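Sorting Fruit With Two Hands and One Opinion
Final report, Robot Software Project
Ha-neul Ok and Sun-ja Do

1. What we set out to do

Our proposal promised a planner that could move mixed fruit between a tray and a table using two grippers, without either gripper having to wait for the other. We called it Duladon, a name picked on a Monday before we had written any code and by far the most stable part of the project.

The assignment asked for software, so we left the hardware alone. Duladon reads detections from the camera, decides which piece of fruit goes to which gripper, and hands the result to Kurnow, the motion library the course provides. Kurnow is good at getting from one pose to another. It has no views on whether going there is wise. Those were supposed to come from us.

2. Perception

We trained the detector on 500 labeled images. Sun-ja labeled most of them and would like that recorded. The classes were orange, mangosteen, longan and "other," and for the first month "other" was the detector's favorite fruit.

Glare gave us the most trouble. A shiny tray throws back a bright spot that looks, to a small network with little experience of life, like something worth picking up. Our first fix was to throw out any detection above a brightness limit, which also threw out the highlights on the oranges and, with them, the oranges. The second fix compares each detection across several camera positions and drops the ones that slide around as the view changes. Fruit tends to stay put. Reflections don't.
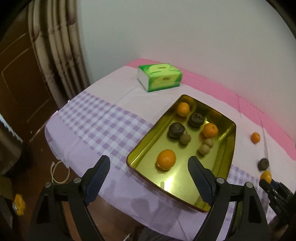
Course Project Reports, Vol. 7, No. 2

Layouts like this one, with oranges, mangosteens and small tan fruit sharing a gold-colored tray and a few more pieces off to the right of it, became our standard test. Two small fruits that overlap in the view were merged into one long fruit by our early detector, which then asked for a grasp right at the seam. We now split any box whose shape is too stretched for its class. It's a crude rule and we are fond of it.

3. Deciding who picks what

The planner started out greedy: each gripper claimed the nearest fruit. With two grippers and one tray this produces a standoff. Both claim the same orange, both detect a conflict, both back off, both see a free orange. We left one simulated run going over lunch and came back to find them still being polite.

The version we are handing in gives every piece of fruit a cost for each gripper, made up of travel distance, how crowded its neighbors are, and how close the path comes to the other gripper. Assignments are solved together and then locked until the grasp ends or times out. Locking felt like cheating. It removed the standoffs completely, so we have made our peace with it.

The timeout took longer to tune than the solver took to write. Set it too short and the planner gives up on grasps that were going fine. Set it too long and it waits loyally beside a fruit that has rolled somewhere else.

4. Results

We ran 154 simulated pick attempts with the final planner. The overall success rate was 91 percent. Most failures were small fruits pressed against a mangosteen, where the open fingers had nowhere to go that wasn't already mangosteen. The crowding cost puts those picks off until last, and sometimes by then the neighbor has been moved. Sometimes the neighbor was also waiting to be last.

Planning time dropped by around 60 percent once we stopped solving the whole assignment again after every camera update. We had been doing that since the first week and had blamed Kurnow for it in two separate progress notes. We withdraw both notes.

5. Tools

All runs were logged with Woo, a small replay viewer Ha-neul wrote in June when he was meant to be writing section 3. It steps through detections, costs and locks on one timeline. It found more bugs than our unit tests did, partly because we looked at it more often.

6. Left undone

The planner still treats fruit as round and solid, so it would happily squeeze anything as if it were an orange. Grip force is a fixed setting per class, chosen by us, by feel. We also never finished the adapter for Brornby, the scheduler the other project group uses, and their half of the interface still returns a placeholder message addressed to us by name.

The code, the labels and the Woo logs are in the course repository. The README covers setup, apart from the step where you have to run the install script twice.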